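Parish Life Board > Missions and Outreach > Merging two mission stations: how did yours go?

Started by clustmont_deb
January 24, 2019

Our diocese has told us that the mission station at Umville will be joined to the parish in Clustmont starting in May. Umville has had its own Sunday Mass since the fifties, and the priest drives 11 miles each way to say it. The plan is to drop that Mass and keep one weekday Mass there a month.

I am on the parish council at Clustmont. I would like to hear from people who have been through this. What did you keep at the smaller church and what did you let go? We have a meeting with the Umville people in three weeks and I don't want to walk in with nothing.

----

pewnumber9
Joined from the small side of one of these. Keep the Sunday Mass if there is any way to do it, even every other week. Ours went to once a month and half the families went to the Methodists or stopped going anywhere. They did not drive to the big church. Everyone at the chancery assumed they would.

----

hollis_r
I don't agree that every small church can keep a Sunday Mass. Our pastor had four stations and one bad hip. He was saying five Masses between Saturday night and Sunday noon and eating lunch in the car. He asked for relief for two years before he got it. People said some hard things to him when the schedule was cut, and he was the one who had been killing himself to keep it going.

Deb, how old is your pastor?

----

clustmont_deb
He's 68. He hasn't complained but I have seen him after the last Mass and he looks worn out. Father Thịnh Ung helped us on weekends until last fall, when his order sent him back overseas. We have not been given anyone else.

----

pewnumber9
Fair enough on the priest. I still think a Communion service led by a deacon or a trained lay person would have held our people together. We were never offered one. Does Umville have a deacon?

----

clustmont_deb
No deacon. There is a man at Umville who started the formation program and quit after a year when his wife got sick. I could ask if he would think about it again.

----

marguerite_t
We did this seven years ago with three stations. Some things I would pass on.

Leave the cemetery fund alone. Ours was moved into the general account and it took a letter to the bishop to get it back out. The amount was only $3,000 but people had given it for the graves of their parents.

Let the small church keep its feast day, with the procession and the dinner and all of it.

Find out who owns the rectory before anyone makes plans for it. Ours is used now for visiting priests and the mission appeal speakers.
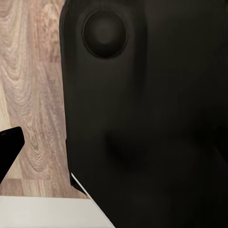
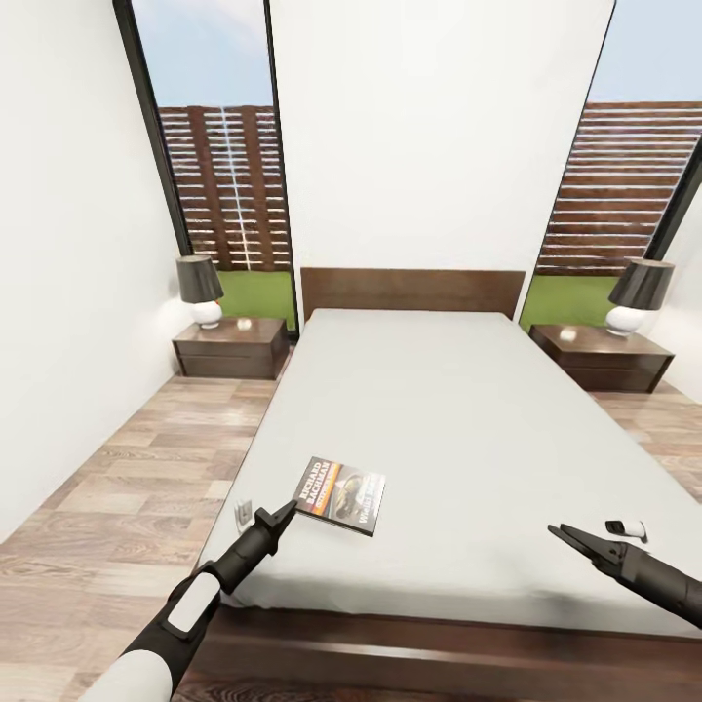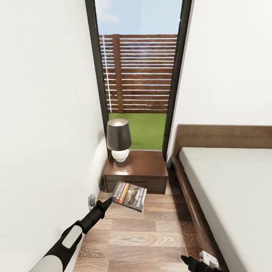

hollis_r
I'd put the cemetery fund at the top of that list. We had the same fight and I think it did more damage than the Mass schedule. Get the balance in writing, with the date, before May. If there is a perpetual care agreement, get a copy of that too.

----

clustmont_deb
Thank you. I looked at last year's report and the Umville cemetery has $1,583 in it, listed on its own line. I will ask that it stay there.

I don't know who holds title to the rectory. The deed might be in the name of the old parish corporation.

----

oldchoirloft
I'm going to be the unpopular one. We went through this and it was fine. The small church had nine people on a normal Sunday and two of them were the organist and her husband. Putting everyone together gave us a real choir and a confirmation class with more than one kid in it. The first winter was rough and then people got used to each other. Run a van for the ones who don't drive.

----

pewnumber9
Nine people is one thing. Deb, how many go to Mass at Umville?

----

clustmont_deb
Around 60 in summer and less when the roads are bad. A good number are Vietnamese families who came to work at the Clundov plant. They have a rosary group that meets at the Lại house on Fridays, and they do most of the cleaning and the flowers.

----

pewnumber9
Then that is a living church and I would say so at the meeting, in those words. Ask the rosary group to send someone to speak. They will know things the council doesn't.

----

marguerite_t
Agree with pewnumber9. And hold the meeting at Umville, in their hall. We held ours at the big church and a lot of the people it was about stayed home.

----

oldchoirloft
Sixty is different, I'll give you that. I still say get the van.

----

clustmont_deb
The meeting was set for Clustmont. I called the office this morning and asked to have it moved. The secretary is checking with Father and I will post when I hear.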